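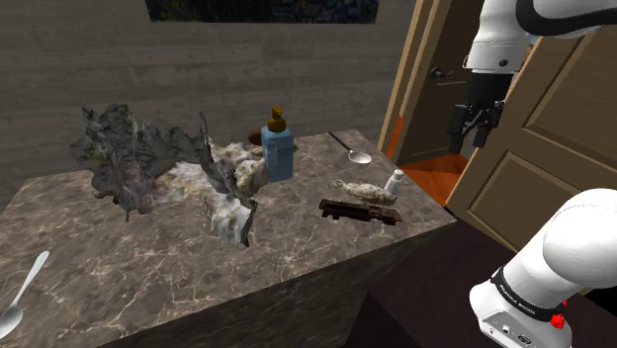 Marble counter against a plain wooden wall, dark framed picture hanging above.

Prolis Pledge Station, Model 2
Made by Brernov. Sold and rented by Tesstead Nonprofit Supply.
Page updated 5 July 2012

Purchase: $592
Purchase with carrying case and second keypad: $782
Rental, one event, up to four days: $113
Ships in five business days. Rentals ship in two.

We carry the Prolis because people keep asking for it. We were slow to add it to the catalog, and we still think a good share of the groups who ask would do fine with a clipboard and a cash box. Please read the whole page before you order. The restocking fee is real and we do charge it.

What it is

The Pledge Station is a tabletop unit for taking pledges and gifts at a live event. A helper types in a name or bidder number and an amount, the guest gets a paper slip, and the total goes up on whatever screen or projector you plug in. At the end of the night you pull the list off on a USB stick and open it in a spreadsheet. Brernov calls it "a complete giving platform." We would call it an adding machine with a printer and a video cable, and as an adding machine it is pretty good.

It does not process credit cards. The brochure has a card printed right on the front cover and we get calls every month from people who thought otherwise. You can type in that a gift was made by card, and it will put "CARD" on the slip, but you need some other way to run the card itself.

What the maker says, and what we think

"Raises average giving at live events." Brernov has been printing this for as long as we have had the brochure. We asked where it came from and were sent another copy of the brochure. A running total on a screen may well push people to give more. It may also be that the kind of group that spends money on a pledge machine already has better donors. We would not put a number on it in front of your board.

"Sets up in minutes." True if the person setting it up has done it before. The first time, plan on an hour. The projector connection is picky about being plugged in before the unit is switched on, and the manual leaves that for page 19.

"No training needed." We disagree. Entering a pledge is easy. Taking back a wrong one is a mess of four key presses, and if you get the last one wrong you void the pledge before it instead. Make everyone who will touch the keypad enter and void a few fake pledges in the afternoon, then clear the list.

"Rugged." The body is fine. The printer door has a small plastic catch, and most of the repairs we see are that catch. A replacement door is $14 and goes on without tools.

Memory and limits

The Model 2 holds 1567 entries. Voided pledges count against that and so do reprinted slips, which we did not know until a customer with a two-day auction ran out on the second afternoon. For a dinner or a school gala you won't come close. For a walk or ride where people check in all day, pull the list off at lunch and clear it.

Names are cut off at 22 letters. If you have a lot of couples who give together, use bidder numbers.

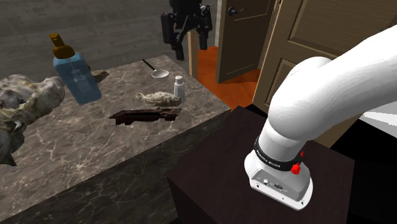

The unit runs on wall power only. There is a battery bay on the bottom with nothing in it and no battery for sale. Brernov has told us one is coming, and told us the same thing last July. If your event is in a barn or a field or down by the water, you need a long cord and somebody willing to tape it down. We wouldn't run it off a small generator unless you also have a surge strip. If power drops in the middle of an entry, that entry is gone, but everything before it is kept. We tested that part ourselves by yanking the plug a good many times.

Do you need the second keypad?

Probably not. It lets two people enter gifts at once, and the claim is that it cuts the line in half. The printer is the slow part, though, and there is only one printer, so you end up with two helpers waiting on the same slip. It makes sense if one person is entering pledges called out from the floor while the other handles guests at the desk, with slips turned off for the first keypad. That setting is under "Output," for some reason.

The carrying case is worth having if you move the unit by car more than once or twice a year. It's sold only as part of the $782 set. We have asked for it as a separate item.

How it compares

The Hemmin Tally is the other one people ask about. It costs less, has no printer, and the screen display is plainer. It also has far fewer ways to go wrong. If all you want is a total on the wall while the auctioneer talks, get the Tally. If your bookkeeper insists on a slip for every gift, get the Prolis. If you have fewer than 80 guests, try a spreadsheet on a borrowed laptop first and see whether you miss anything.

Rent before you buy

Most groups run one big event a year. At $113 a rental, you would need six events before buying comes out ahead, and by then there will likely be a Model 3. We make more on a sale, so take that for what it's worth. Rental units come with a full roll of paper and one spare. They don't come with the carrying case, and we'd like them back in the same box.

Specifications

Keypad: 24 keys plus void and print
Display output: VGA only
Printer: thermal, 2 1/4 inch roll
Export: USB stick, comma-separated file
Power: wall adapter, 6 foot cord
Weight: 7 pounds without case
Warranty: one year parts, 90 days labor, printer door not covered

In the box

Pledge Station, wall adapter, one roll of paper, manual, VGA cable. The cable is three feet long. Unless your projector sits right next to the desk, buy a longer one anywhere but here, as ours are overpriced.
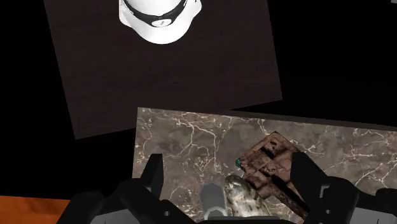 White hard hat with a black band, resting on a dark wooden board.

Returns

Unopened units can come back within 30 days for a full refund, less shipping. Opened units are charged 15 percent. "It didn't raise enough money" has been given as a reason for return more than once, and we charge the 15 percent on that too.

Tax receipts

The slips are not tax receipts. They carry no address, no ID number and no line about goods or services received. Brernov suggests typing your group's name into the header and handing the slip over as a receipt, and we think that is bad advice. Send a proper letter afterward from the exported list. Check that list against your cash and checks the same night, while the people who took them are still in the room.

Related items: thermal paper, 10 rolls. Replacement printer door. Hemmin Tally. Bidder number cards, 1 to 200.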